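Coffee table as the only flat surface: where do magazines, remote and toys go?

Home Help Board > Living Room > Storage and Tidying

Posted by Venkatesh Kulkarni

I have one long coffee table in the living room, reddish-brown wood-grain top, dark legs, no drawer and no lower shelf. It collects three categories of object: magazines, the TV remote, and toys. By evening the toys are against the magazines and the remote is on top of whatever was put down last. 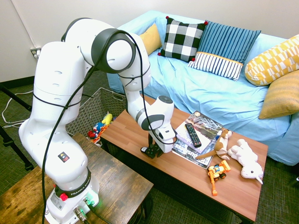
The magazines are the part I can't settle. I keep back issues of a business title and read them out of order, so a closed box in another room doesn't work. The toys have to be reachable by a child of two. The remote has to be reachable by everyone.

Constraints: no drilling (rented), nothing with glass, and the space under the table has to stay open for the vacuum. I have 11 inches between the end of the table and the nearest other furniture. I looked at the Grollska side caddy, but it hangs from the edge by a clamp and I don't know what that does to the finish. Has anyone used a clamp fitting on a wood-grain top for more than a few months?

Signe Mogensen

I'll take the clamp first. I had the Grollska on a similar top from January until the summer. The pads that come with it are hard rubber, and they left two dull marks on the upper face. The marks did not come out with a damp cloth or with furniture polish. Felt under the pads stops the marking, but then the caddy slides when you pull a magazine out of it. I would not use it on a surface you care about.

A floor-standing rack will fit your gap. Mine is a Plarka, 8 inches deep, which would leave you 3 inches of clearance. It holds magazines upright with the spines up, so you can take one out of the middle without lifting the rest. Put it at the end of the table nearest the seat people read from.

For the table itself, I keep to the following.

1. One magazine stays out, the one being read. The others go in the rack. A stack on a table gets used as a shelf, and then you have to clear it before you can read anything in it.

2. The remote rests on that magazine, toward one end of the table. It has a known place, and the rest of the top can be wiped without moving it.

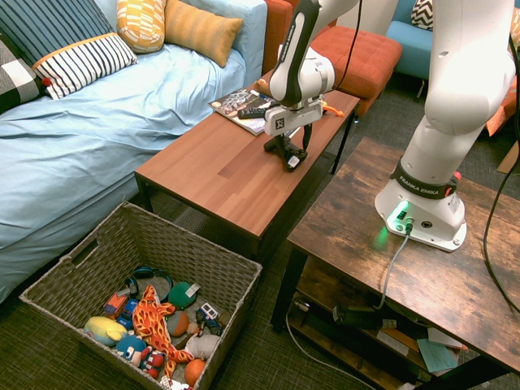

3. Toys go in a soft bin on the floor beside the sofa. Use an open bin with no lid. A lid adds a step that a small child skips, and an adult too.

4. Clear the top once a day at a fixed time. I do it at 8 p.m. It takes less time than looking for the remote.

On glossy covers: if the top has any residual polish on it, they will stick slightly and pull color when lifted. Let polish dry for 30 minutes and buff it before you put paper back.

Ornella Messina

just get a basket. everything in the basket. we have had the same one for years and it goes under the table, you pull it out to vacuum

Amedeo Zanetti

The basket is workable for toys. I would not put magazines in it, since they bend along the spine once anything heavier goes on top, and the remote ends up at the bottom.

Two additions to Signe's list. First, measure the rack at its feet, because the listed depth is often the depth of the body. My Evico rack is splayed and needs 2 inches more than the box says. With an 11-inch gap you still have room, but check before ordering.

Second, adhesive strips are an option for the remote if you are not allowed to drill. Attach one half to the back of the remote and the other half to the side of the rack, never to the table. Keep the strip off the battery cover or you will be peeling it every time the batteries go.

Venkatesh Kulkarni

Thanks. Clamp ruled out. I measured again at floor level and the gap is 11 inches there as well, so I'll order the floor rack and put the toys in an open bin by the sofa. The back issues I haven't opened in a year are going to recycling first.

Signe, does yours tip when it's only loaded at one end?

Signe Mogensen

Slightly, on carpet. On a hard floor it hasn't. Load it from the middle outward.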